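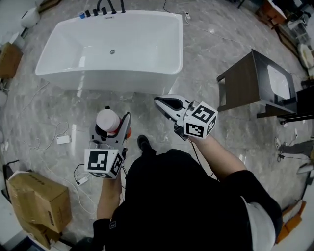 Search this journal Go Advanced

May
Lorena Ojeda and I-hsuan Liao

4.2 The open day at Bremiria

The second demonstration took place on a Thursday in the bathroom hall at Bremiria, which had been lent to us on the understanding that we would not plumb anything in. We had asked for a kitchen. The Menderov team had already been given the kitchen, and in the event we came to prefer what we got, since glossy white surfaces and awkward rims are where our earlier method had done worst.

The format was simple. A demonstrator used a pair of hand-held grippers to carry out short tidying tasks at a bathtub, and visitors were then invited to try the same tasks themselves. Figure 2 shows the set-up at the tub, with a bottle held in the left gripper and the right one open. Each gripper carries a cube printed with black-and-white markers. Visitors were told that the cubes are used to work out where the hand is. Most nodded politely and went on to ask whether it could do the grouting.

Over the day we logged 1193 attempts, of which 592 were complete enough to keep. An attempt was dropped if the visitor put the gripper down halfway through, if both cubes were hidden for more than 2 seconds, or if the object left the tub area in somebody's pocket. The last rule was added after lunch.

Three things came up that we had not seen in the laboratory at Drullura. The first is that people who have never held a gripper treat it as a pair of tongs and approach everything from directly above. This suits a sausage. It suits a bottle standing on the rim of a bath much less well, and many of the dropped attempts ended with the bottle in the basin. Our own staff, who have been at this for a long time, come in from the side without thinking, and our training set had quietly learned to expect good manners.

The second is that visitors talk. They turn round to speak to whoever brought them, and the grippers turn with them. The resulting paths contain long, graceful sweeps away from the task, usually timed to a question from a child. We had planned to filter these out as noise, but the filter also removed slow and careful reaching by older visitors, and we switched it off at Liao's request. Section 5 reports results both ways.

The third concerns cables. Our safety form for the day ran to 200 lines and dealt at length with water, of which there was none in use. It gave one line to leads and power adapters on the floor. A future form will correct the balance. Nobody fell, though one of the authors came close while explaining the safety form.

We also asked visitors what they thought the work was for. The commonest answer was that a robot would one day clean the bath. Several people wished to know the day. One gentleman believed that we were selling the tub and made a fair offer for it, which we passed on to Bremiria.

It should be said that an open day is a poor experiment. Visitors watched one another and copied what they saw, so attempts made late in a queue are not independent of those made early in it. We did not record the order of the queue. Meng, whose public trial we had criticised on exactly this point in our previous paper, has been very gracious.

Figure 2. Demonstration with two hand-held grippers in front of the bathtub, Bremiria open day.

Comments (3)

tilefloor: I was in that queue. I maintain the bottle was slippery.

Postdoc_elsewhere: Could you release the unfiltered paths along with the kept ones? The chatty sweeps would be more use to us than the tidy attempts.

R. from Drullura: Section 5 says the filter was left on for the afternoon. 4.2 says it was switched off. Which is it?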